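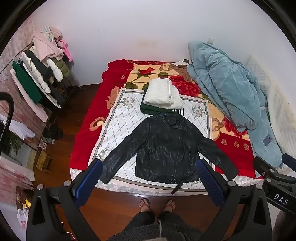
Does washing at a lower temperature make clothes last longer?
Perhaps a little, but our results don't prove it, and I doubt most of the claims printed on detergent boxes could be proved this way either.

The project began in August, when the Nurnville group was asked to test the advice that cool washes save fabric. We gave out a questionnaire and got 91 back. Almost 10 of those had the washing section left blank, so I left them out. Gordon Leclerc wanted to keep them in as "don't know". I still think that was wrong.

People said their clothes lasted longer on a cool wash. They also said they bought better clothes than they used to, which spoils the comparison. Zariņš, whose handout we were told to follow, treats what people remember as if it were a measurement.

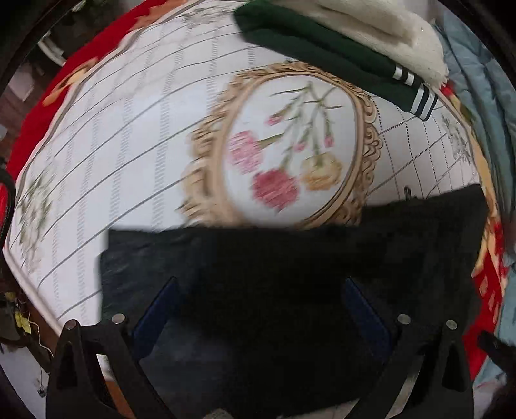
How was wear measured?
By weighing cotton squares before and after repeated washes, using the school balance, which drifted by more than the differences we hoped to find.

We had two machines and they didn't spin at the same speed. The hot squares all went in one and the cool squares in the other, so any gap between them could be down to the machine. We should have swapped them halfway.
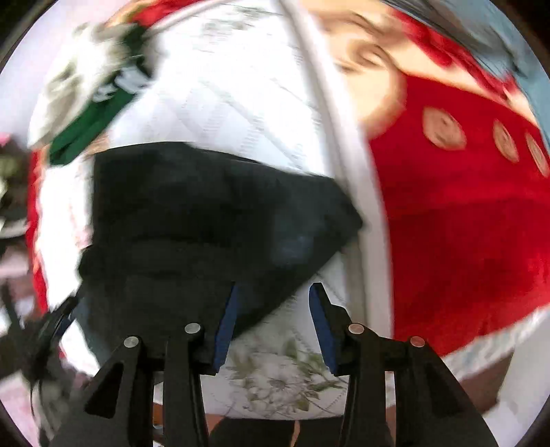
Black garment, folded, on white quilted padding.

My own view is that drying matters more, but we didn't test that.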